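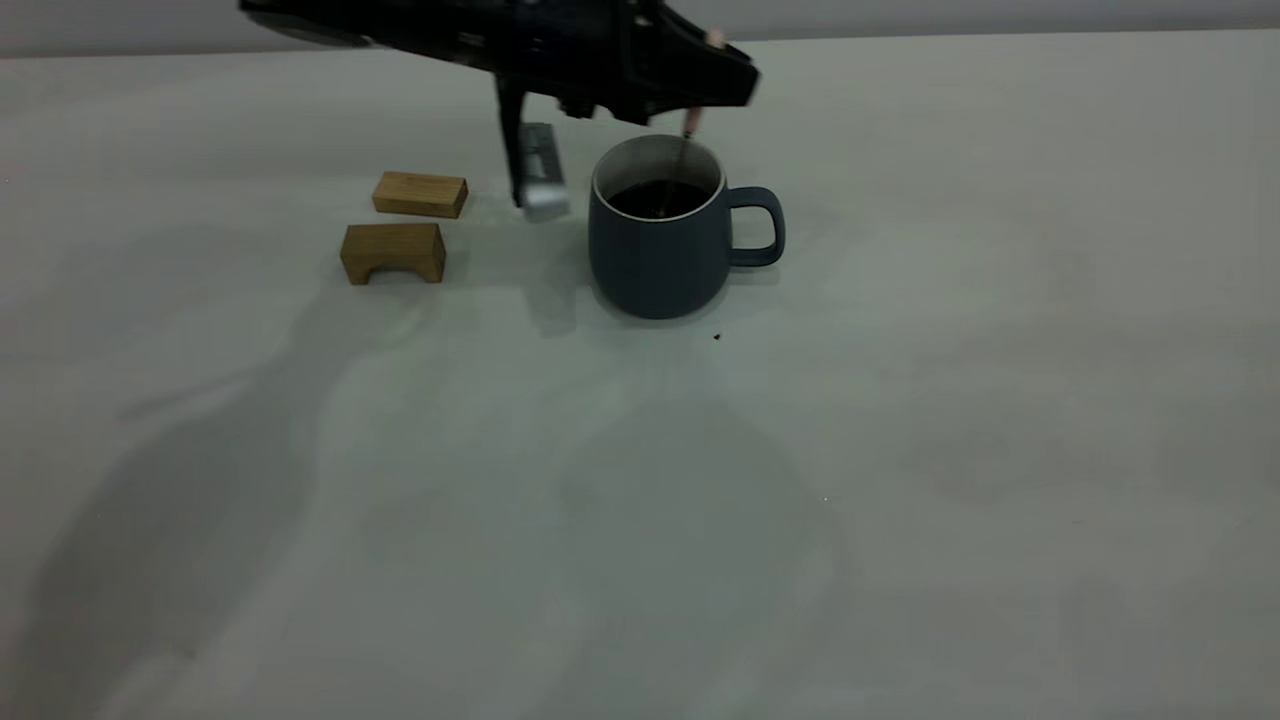
The Vullside Household Words Collection records the everyday names that people in and near Vullside give to ordinary things in the home. It is maintained by the Ditville Centre for Local Speech and is offered free of charge for teaching and private study. Each entry holds a spoken word, its written form, the age band of the speaker and a short note on use. Entries range from kitchen goods to toys and tools; a dark mug and a pair of wooden blocks, such as those on the pale grey table, would fall under "drinking" and "play" respectively. Proper names are left out.

Contents

The present release holds 690 entries given by speakers from nine parishes. A further set of entries from Flarnness is held back until the spellings have been agreed. The files are:

words.csv - the main list, one entry per row
notes.csv - longer remarks, joined to the main list by entry number
parishes.txt - the parish codes and their full names
CHANGES.txt - corrections made between releases

All files are in UTF-8. Fields are separated by commas, and an empty field means that the question was not asked. Where the speaker was asked but gave no answer, the field holds a single full stop.

How the words were gathered

Speakers were visited at home and asked to name things in their own way. Interviewers were told not to offer a word first. Most visits lasted roughly 10 minutes, although some speakers preferred to talk for longer, and their further remarks are in notes.csv. Spelling follows the Öberg guide, second edition, with two exceptions: a dropped "h" is marked with an apostrophe, and long vowels are doubled only in the spoken form field. 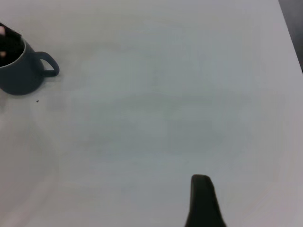 Known limits

Older speakers are over-represented. The parish codes VS3 and VS4 were exchanged by mistake in the first release and have been put right in this one - users who joined the earlier files to other material should repeat that work. Words for outdoor tools are thinly covered. The collection should not be used to judge how common a word is across the wider county.

Terms of use

The files may be copied and shared provided that the Centre is named. Speakers' remarks may be quoted in short form. Requests to hear the recordings should be made in writing to Ayantu Seyoum, Keeper of Records.

Notice of release
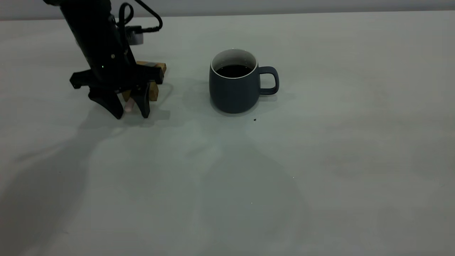
DITVILLE, 3 Jan 2020

The Centre announces the second release of the Vullside Household Words Collection. The list has been checked throughout by Fatemeh Fallahi, who also prepared the new parish codes. Corrections received after October have not been included and will be held for the next release. Users are asked to give the entry number when reporting an error, and to state which release they hold.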